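Help us write better rules for simulated robot tests
Paid raters and rule writers wanted, remote, starting in March

Hi, I'm Revathi Rodrigues, and I look after evaluation practice at Zalasow. My group spends its days arguing over what should count as a fair test of a robot arm in simulation, and we've reached the stage where we need people outside our own heads to join in!

A bit of background. Last year we ran 3,553 simulated pick-and-place trials and had two of our own people mark them pass or fail. They disagreed far more than I'd expected (I was one of the two, so I can say this without hurting anyone's feelings). Does a cube count as picked up if it leaves the table for a blink and drops again? What if the arm nudges it a little before closing on it? Our written rules, which we call the Rastach rules, had nothing useful to say about either one.

So we're rewriting them, and we'd like 4 paid participants to do it with us.

Most of what you'd be looking at is tabletop work in a plain simulated room: an arm, a table, a cube small enough that you'll be leaning toward your monitor. The gap between gripper and cube can be really narrow, and an arm that throws a big shadow across the tabletop doesn't make it any easier to judge. Our current rule says "contact must be clearly visible," and I'd love to hear what you think "clearly" should mean.
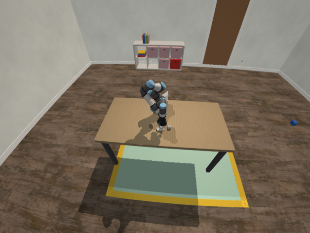
What you'd be doing

You'd go through 200 trials at your own pace over 3 weeks, marking each one against the draft rules. Whenever a rule is vague, silly or missing, you write us a note. Short and grumpy is fine. "Rule 7 makes no sense if the cube starts near the gripper" is exactly the kind of thing I want in my inbox.

There's one group call each week at 4 p.m. Eastern, an hour at most, where we go over the trials people split on and try out new wording. Ruwan Pathirana runs those and keeps us from wandering off (I wander). Please don't compare marks with the others before the call.

Who we're after

You don't need a robotics degree. I'd be thrilled to hear from people who've done inspection work, refereed a sport, graded papers or written safety procedures, plus anyone who's handled real arms on a shop floor. You do need a computer with a decent-sized screen, comfortable written English and some patience for watching the same motion again and again. If you work for a company that sells robot arms, tell us up front. We may still take you, but it goes in the report next to your name.

Pay and credit

We pay a flat fee for the full set, with the calls paid separately by the hour. Both amounts are in the participant agreement, and we'll send you that before you commit to anything. If you have to stop partway, you're paid for the trials you've marked. You'll be credited in the published rules unless you'd like to stay anonymous.

How to apply

Send a few paragraphs to Zarmeena Ansari through the Zalasow contact page with "Rastach raters" in the subject line. Tell us what you've judged or checked before, and describe one rule you've had to work with that was badly written. Skip the resume if you like. We'll send everyone on the short list a few practice trials, also paid, and answer all applicants either way.

Questions about the work itself can come straight to me, and I'm happy to chat!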